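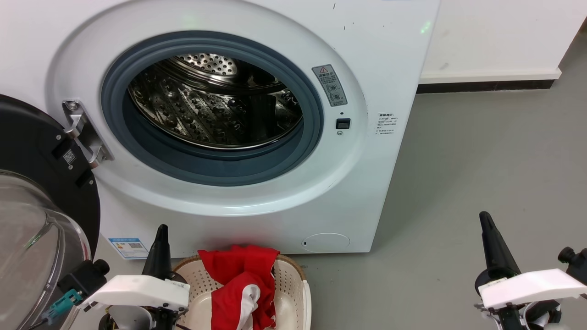
The small washer at our Dallcombe site, door open and basket in place.

Laundry & Linen Floor Talk > Equipment and Automation
Thread: Robots on the small loads, what changed for our crew

sudsandsorrow
Posted December 3, 2019

OK so a few of you asked me to come back and report once we'd had the robot running for a while, and I am finally sitting down with a coffee to do it. We're the in-house laundry for a group of care homes. The flat linen (sheets, towels, all of that) goes out to the big plant in Namberg and has for years. What we do in house is residents' personal clothes, washed one resident at a time in small front loaders, because people want their own cardigan back and quite right too.

That means a LOT of small loads. Basket down, door open, clothes in, door shut, start, walk to the next one. We have 36 people on the laundry and housekeeping side across the homes, and if you'd asked any of them in March what the worst part of the job was they would have said the bending. Front loaders sit low. You are folded in half all morning and then you go fold clothes.

So now the robot does the loading and unloading at Dallcombe. Two arms, a gripper on each, and it works out of the same beige baskets we always had. I love it. I know how that sounds but I really do! The first week I kept finding excuses to walk through the laundry room just to watch it pick up a shirt.

What's different for people: the morning shift sorts, checks labels, treats stains and looks after mending, which we never had time for before. Buttons are getting sewn back on. We had a family member write in about a button.

Ask me anything, I'm on and off all day.

pressroom_pat
I'll bite. How fast is it? Our manager went to a demo in Gurberg and came back with stars in his eyes, and when I asked how long it took to empty one drum he changed the subject.

sudsandsorrow
Slower than a person, no question. One of our quick ones can have a small load in before it has finished picking the basket over. But it's working while we're doing something else, so it doesn't bother me much. The machines take as long as they take. We were never short of washer time, we were short of backs.

lintcatcher_8
Long-time reader and I'm on the floor, not management, so here's the other side. We got one at our place in the spring. They told us the same thing, it frees you up for the nice jobs. Then two people left and weren't replaced, and the "nice jobs" turned out to be the same sorting table with fewer of us around it. I don't hate the machine. I hate that the hours it saved went somewhere and it wasn't to us.

So my question is, did your headcount stay the same? And did the hours?

sudsandsorrow
Fair question and I'm glad you asked it. Headcount is the same today as it was in March. Hours the same too. I pushed to have it in writing before it arrived that nobody's contract would be cut on account of it for the first year, and I got that. After the first year I can't promise anything, and I've said so to the crew. A couple of them are not happy with me about it and I don't blame them.

lintcatcher_8
Appreciate the straight answer. A year goes quick though.

boilerroomblues
What does it do about stuff left in pockets? We find tissues, hearing aids, dentures, you name it. A person feels those. I can't see a gripper noticing a hearing aid.

sudsandsorrow
It doesn't notice, so pockets are checked by a person before anything goes in a basket for it. We wrote that into the sorting step and there's a clip on the basket that only goes on once pockets are done. No clip, it stays on the table. I'd say we lose fewer bits and pieces now than we used to, because before this the pocket check happened while you were loading with one eye on the clock.

pressroom_pat
Isn't that just adding a step and giving the credit to the robot? You could have had clips any time.

sudsandsorrow
Ha, yes. You could absolutely have had clips any time. We never did, though. Getting ready for the robot made us write down how we do the job for the first time ever, and half of the good that came out of it is from the writing down. I'm happy to split the credit!

wringer_and_co
Over at Wattanapong we ran the numbers on a loader and passed. We're a commercial shop, 80 baskets on a busy day from the salons and gyms, and the sums only worked if it ran overnight with no one in the building. My evening people flat out said they didn't want to come in to a heap of wet towels on the floor and a machine waiting for help. I sided with them. Might look again in a couple of years.

Question for the OP though. What does it get wrong?

sudsandsorrow
Good, let's do the bad bits, I don't want this to read like a brochure.

Tights. It is hopeless with tights. They go in a mesh bag now and it handles the bag fine.

Small socks stuck to the top of the drum after the spin. It has a look, decides it's done, and there's a sock up there. We spin the drum by hand and check before the next resident's load. That one matters a lot to us, mixed-up clothes are the number one complaint in any care home laundry anywhere.

Clothes half in and half out of the door gasket. It will usually catch it and tuck it in, and every so often it won't, and the door won't latch, and then it calls for a person. On a bad morning that was 8 calls. It's fewer now.

And it needs floor space. We had to move a shelf unit and everybody complained about the shelf for longer than they complained about the robot.

boilerroomblues
Do you have to retrain it when you get a new washer? Ours are all different ages and the doors open different ways.

sudsandsorrow
Someone comes out and sets it up for each model, and we had a go at it ourselves for the last one with them on the phone. Took an afternoon. If you have a mix of machines I'd start with one and leave the others alone for a good while. Left-hinged doors first in our case, purely because we had more of them.

lintcatcher_8
Who answers when it calls? At ours that quietly became whoever was nearest, on top of their own work, and it breaks your concentration all day long. You're halfway through a stain and off you go to rescue a sleeve.

sudsandsorrow
We made the same mistake for the first month. Now one person each shift has it, it's on the rota with their name by it, and they don't have a mending pile that day. We take turns. A few people ask for it and a few would sooner scrub floors, so there's some swapping. It's a proper task and it should be treated like one. We also got a small bump in the hourly rate for that shift, which took some arguing.

lintcatcher_8
OK, now THAT I'm taking to my supervisor. We get nothing for it.

foldmaster_flash
Just chiming in as somebody with a bad shoulder who has loaded front loaders for a long, long time. I'd take slow and a bit clumsy with tights over another winter of it. The pay and hours stuff is real and lintcatcher is right to keep at it, but please don't anybody tell me the bending was the part of the job with dignity in it.

pressroom_pat
No argument there. My beef is with the sales pitch. If they'd said "slower than you, needs a minder, saves your back" I would have listened.

wringer_and_co
What about the residents, do they know? I'd think some of them would have opinions.

sudsandsorrow
Oh they have opinions. A few of them asked to come down and see it, so we do a little visit now when someone fancies it. One gentleman used to repair washing machines and he stayed for a whole cycle and told us our hinges want looking at. He was right, too. One lady would prefer her things be done by hand by a person, so hers are, and there's a note on her basket. It costs us very little.

boilerroomblues
How many loads has it done all told? Ballpark is fine.

sudsandsorrow
The counter went past 600 last week and somebody put a bow on it. I'll post again after the winter when we've had the heavy sweaters through, because wool is the one I'm nervous about. If anybody here has wool experience with one of these, please shout.

lintcatcher_8
Wool's fine at ours. Fleece blankets are the ones that'll ruin your day. It picks up one corner and thinks it has the whole thing.

sudsandsorrow
Noted, and thank you. Blankets stay with the humans for now.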